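Cadeo User Forum > Evaluation and Purchasing > Sorting arm, trial service: reports from members

Thread opened September 22, 2021

Posted by: cmellor_procurement
Members will be aware that Cadeo now offers its single-arm sorting kit on a trial basis. The package comprises the arm, a two-finger gripper, the Gritholm control software and remote support. Our department at Cendilwood has had the kit in place for part of the trial period and I have been asked to collect views from other sites before a recommendation is made. The monthly charge quoted to us is 786 pounds, with a deposit of 2000 pounds returnable at the end of the term.

I would be grateful if replies could be kept to the following matters: installation, daily operation, support, and value. Personal remarks about the supplier's staff will be removed.

Callum Mellor
Purchasing Office, Cendilwood

Posted by: t_rangel
Thank you for opening this thread. We completed our trial at the Figueiredo training centre and I can speak to installation and operation.

The arm was placed on an ordinary desk and not on the stand shown in the brochure. Cadeo accepted this in writing. Our work consists of moving small parts into divided cardboard trays, and the operator sits at the same desk with the laptop. I would advise any site to settle the seating and the run of the cables before the engineer arrives. We did not, and we lost most of a morning to it.

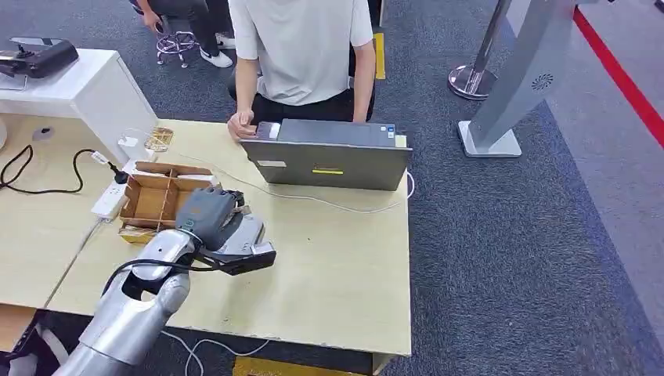
Points from our trial, in the order requested:

1. Installation. The written guide is clear as far as the power connections. The section on gripper alignment refers to a menu that does not exist in the current software. A corrected page was sent to us on request, and I do not know why it is not included as standard.

2. Daily operation. Staff were able to run a stored task after 20 minutes of instruction. Writing a new task is another matter and should be left to a trained person.

3. Support. Two calls were made. Both were answered on the same day.

4. Value. Acceptable for a training centre. I would hesitate to say the same for a site with steady volume.

Tarcísio Rangel

Posted by: northbench
I must disagree with the second point. Our staff did not find the stored tasks easy to run. The gripper closed on the card divider several times when a tray had been set down slightly out of place, and on each occasion the task had to be started again from the beginning. The software offers no means of resuming part-way. For a service at this price I consider that a serious fault.

Posted by: t_rangel
The difficulty described by northbench is familiar to us. We marked the position of the tray on the desk with tape and the trouble ceased. I accept that the customer should not have to devise this, and that the lack of a resume function is a weakness. I do not accept that it makes the arm hard to use.

Posted by: northbench
Tape is of little help where several tray sizes are in use during one shift. I stand by my remarks. I would add, in fairness, that the arm itself has given no mechanical trouble.

Posted by: hs_adviser_west
May I ask whether either site carried out its own risk assessment for a person seated at the same desk? The supplier's document covers a free-standing arrangement only. Written acceptance from the supplier does not discharge the employer's duty.

Posted by: t_rangel
We did. It was reviewed by our own safety officer before the arm was switched on, and the speed limit was set at the lowest of the levels provided. I am content to share the headings of the assessment by private message, though not the full text.

Posted by: cmellor_procurement
I am obliged to all three members. The question of the risk assessment had not been raised here and I have referred it to our safety office. I have also asked Cadeo to state whether a resume function is planned. Their reply is that the matter is under review for the October release, and they decline to give a firmer undertaking.

Our recommendation will be held over until that release has been tested. Further reports are welcome in the meantime, in particular from sites using more than one size of tray.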